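Do You Need the Extended Warranty?

Every fall the offers come around again, and every fall the pitch gets a little smoother. Zeteck is now selling a 5-year "total care" plan on its desks and work tables for $96 a year. Griffiths wants $90 for much the same thing, with a lower limit on claims. Both brochures talk a lot about peace of mind. Neither says much about what gets paid out.

We read the small print on both. The Zeteck plan covers "sudden surface failure" but leaves out scratches, stains, fading and anything it calls normal use. It's hard to think what is left. The Griffiths plan does cover scratches, provided you report them within 5 days and still have the original packaging. Who keeps the box a table came in?

Then there is the finish itself. Wood-grain tops are sold as "worry-free" by nearly every store we looked at, Adau included, and yet the same stores push surface cover at the register. If the top is so tough, why does it need a policy? 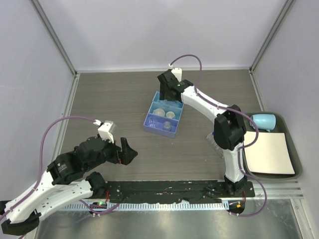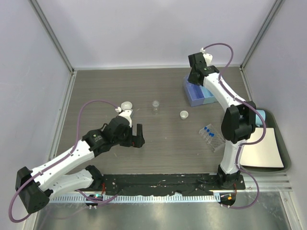
Gray wood-grain tops in both pictures.

What the Plans Leave Out

Labor, mostly. Stimeck will send a replacement top under its plan, but fitting it is your problem, and so is getting rid of the old one. Delivery may be extra too. The web page says "free in most areas" and gives no list of areas.

A reader who bought a $1,305 set last December sent us the reply to her claim. It was turned down as "gradual," a word that appears once in the contract, on the last page, with no definition.

Our advice is the dull kind. Ask for the full terms before you pay, and check what the regular warranty already covers. If the clerk can't show you the terms, keep your money.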